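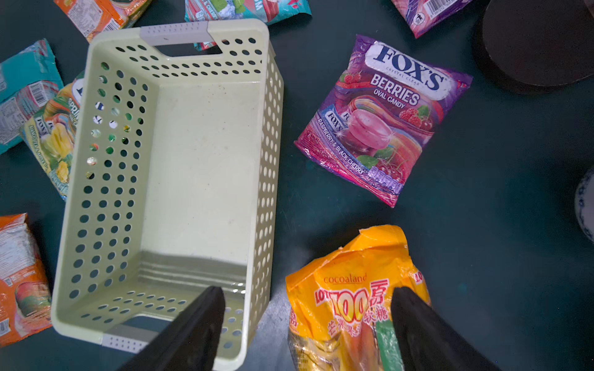

What does a robot need to know before it can pick something up?

It needs to know where the object is, how wide to open its fingers, and how hard to squeeze. Miss any one of those and the object stays where it was, or ends up on the floor.

Chapter 8
Sorting Soft Things

In the last chapter your team moved wooden blocks from one square to another. Blocks are kind to beginners. They have flat sides, they keep their shape, and they look the same each time you set them down. Now comes the fun part – bags of candy!

A candy bag bends. It slides over its neighbors, folds at the corners, and shines under the classroom lights. Grab a Fox's bag by its middle and you are holding hard ovals that roll around inside the film. Grab it near the edge and you may have only a pinch of plastic. Two teams can use the same arm and the same code and get very different results, and working out why is some of the best detective work in this course.

The task comes from the Skaltholm Challenge, a contest for school robotics clubs that opens each September. Every team gets a tabletop, a basket with holes in its sides, and a mix of bags. The goal is to put the bags into the basket with no human hands on the table. A full run lasts 156 seconds. That sounds short until you watch an arm try the same corner over and over!

You will build your first version in Uvero, the block-based program you already know, and then rewrite the slow parts in Cheema. Some 30 test runs should give you enough data for the graphs in Section 8.4. Save your logs as you go.

Before you start, talk over these points with your team:

Which bag would you pick up first, and which would you leave for last?
What should the arm do when one bag lies partly on top of another?
How could the program tell that the fingers closed on nothing?

Key words in this chapter: grip width, slip, overlap, approach angle, retry

8.1 Finding the Edge of a Bag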